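Speaker notes, lab staff session, Casstead
Automation on the tube bench: what it has meant for the people who stand there

Slow down at the start. Last time I rushed the first five minutes and Marjorie had to wave at me from the back.

Hello, everyone, and thank you for having me, and thank you especially to the folks who came straight off an early shift and would probably like to be eating lunch. I'm Vilgot Fjeld, I work at the Nesorville lab, and before I had anything to do with robots I spent 12 years moving tubes from one rack to another by hand. I want to say that up front so you know which side of the bench I grew up on!

Tell the thumb story here, but keep it short. (Brace on my right hand, my daughter asking if I'd been in a fight, me having to say no, it was test tubes.)

There were 38 of us in the building when the arm project started, and I think every one of us had an opinion by the end of the first morning. Some people thought it was wonderful. Some people went quiet, and I've learned that the quiet ones are the ones you should go and have coffee with. The project had a name, Flakutora, and for the first few weeks people mostly said it with a sigh. 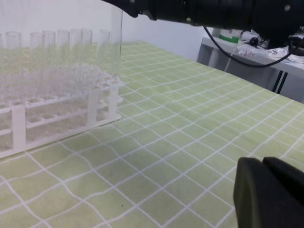

What I'd like you to take from the early part of the project is how much of it was talking. We sat down with the people who did the job and asked them what they knew, and they knew an awful lot that had never been written down anywhere. Marjorie Haslam could tell you by feel when a tube wasn't seated. She'd give it a tiny quarter turn without thinking about it, and when we asked her why she did that, she had to stop and do it a few more times before she could tell us. We spent a whole afternoon on that quarter turn. It was one of the nicest afternoons I've had at work.

Pause. Look for Marjorie, let her be embarrassed for a second, move on.

So, what changed. The hours of pinching and placing went down, and with them a lot of sore hands. Eight people moved over to a mix of jobs: checking the arm's work, preparing samples, handling the odd ones that need a person to look at them and decide. The rota changed too, and I won't pretend that part went smoothly. We put the new shifts up in February with far too little warning, and two people had childcare fall apart because of it. If you're planning something like this at Casstead, please talk about the rota before you talk about the robot.

The other thing we lost for a while was the chat. When four people stand at a bench doing the same task, they talk all day long, and that's how the new ones learn. Once the work was spread out, the room got very quiet. Rautiainen, who runs our evening shift, brought back a shared break at 3 p.m. and guards it fiercely, and it has done more good than anything I put in my project plan.

Water. Then go to the questions people sent in ahead of time. Read the first one as written.

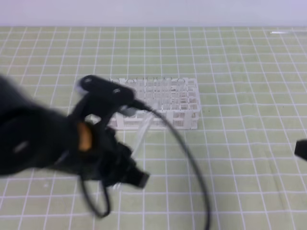 Who decides when the arm gets stopped?

Whoever is at the bench. We settled that in the first week, and it covers the newest trainee as well as the shift lead. You stop it, you have a look, you write a line in the log, and you don't need to ask anyone first. Getting people to believe it took longer than writing it down, I'll admit, and it helped a great deal when the shift leads started thanking people for stopping it, even when everything was fine.

Second question was about pay. Say plainly that the grades stayed the same for the people who moved, and that the training time was paid. If they want the details of the grading, send them to Marjorie, who was in those meetings and remembers them far better than I do.

If there's time: the story about the label printer. If there isn't, skip it and open the floor. Leave the coffee sign-up sheet by the door for anyone who wants to come and spend a morning with us at Nesorville.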